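Call for participants: resting behaviour in domestic dogs

Kamley Canine Behaviour Unit, Estport
November 15, 2021

The unit is recruiting adult dogs and their owners for a home-based study of daytime rest. The study compares how long dogs of different sizes stay settled on raised, flat and high-sided beds. Recording starts in January and lasts six weeks per household. 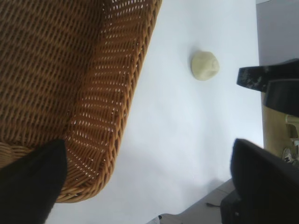
Woven wicker basket, detail of the rim.

Who can take part

Dogs must be between one and nine years old, vaccinated, and registered with a vet. Crossbreeds are welcome. We have places for 100 dogs. Dogs weighing under 6 kg are in a separate group with its own start date. Households with more than one dog may enter one animal only. Dogs on long-term pain relief, and bitches that are pregnant or nursing, cannot be included.

What is involved

Each dog wears an activity tag on its usual collar, day and night, except when bathing or swimming. Owners fill in a short diary each evening, which takes about 10 minutes. Beds are supplied in a fixed order and changed every two weeks. The dog's own bed should be put away for the length of the study. 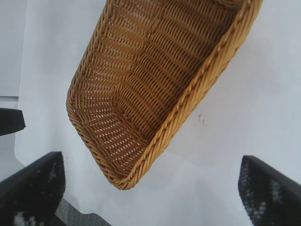 Feeding and walking times should stay as they are. If the dog is ill or boarded elsewhere for more than two nights, please tell the study office so that those days can be left out of the results.

There is no payment. Owners may keep one bed and will receive a written summary of their dog's activity record. You may withdraw at any point without giving a reason.

How to apply

Ask for form 699 at the Estport office or by post. State the dog's age, weight, breed or type, and where it normally sleeps. Questions about health conditions go to Benedetta Testa, and all other enquiries to Irfan Sinaga, extension 966.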